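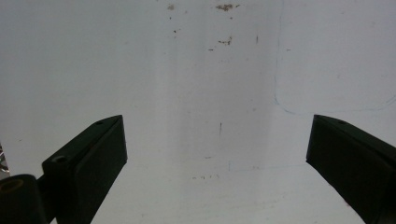
Ticket 131 – white surface, brown marks near the top

Status: open
Product: Irniris worktop, white
Reported by: customer, Mosham flat 14

Problem: There are brown stains and small specks on our white worktop. The biggest patch is blotchy and has a rusty colour. I would like to know how to remove it without damaging the finish.

Update 1, customer
I tried warm water with washing-up liquid and a soft cloth. The small specks became a little paler, the big patch stayed the same. With my fingertip I feel no roughness, so I suppose the surface is not scratched. We keep the tea tins at this end and one of them has rust on the bottom. I have moved them to the shelf.

Update 2, support
Thank you for the clear report. Please mix bicarbonate of soda with a little water to a soft paste. Put it on the patch, leave it for 7 minutes and wipe with a damp cloth. Do not use bleach or a metal sponge. If you have the Flindanetti cream cleaner from the welcome box, please wait with it until we know the result of the paste.

Update 3, customer
Done two times, in the morning and again at 18:00. The patch is lighter now, more yellow than brown, but I still see the border of it when the lamp is on. Two specks did not change at all – maybe they are under the top layer? My neighbour in flat 63 has the same worktop and no marks.

Update 4, support
We have asked Alaoui, who fitted the worktops, if a stain can go under the top layer. Please do not scrub the two specks until they reply. The ticket stays open.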